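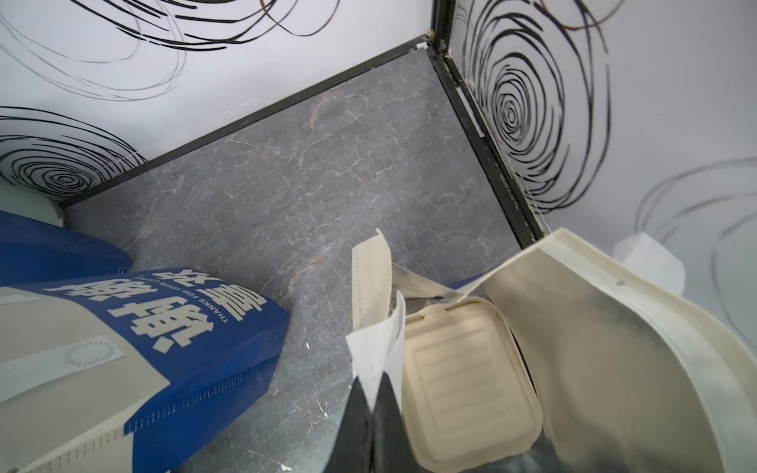

4.2 Unpacking takeaway bags

March 2023
By the Skerkeo manipulation group

Figure 3. Wrist view with the clamshell container still inside the open paper bag.

I'll admit this was my favourite task, and the one that gave us the most grief! We trained on almost 3000 demonstrations and tested Stesik in 30 trials. It failed in 5 of them, each time by grabbing paper along with the box. Swirly walls like those in Figure 3 didn't seem to bother it (I'd bet money they would), so we kept them for the Arellano runs too.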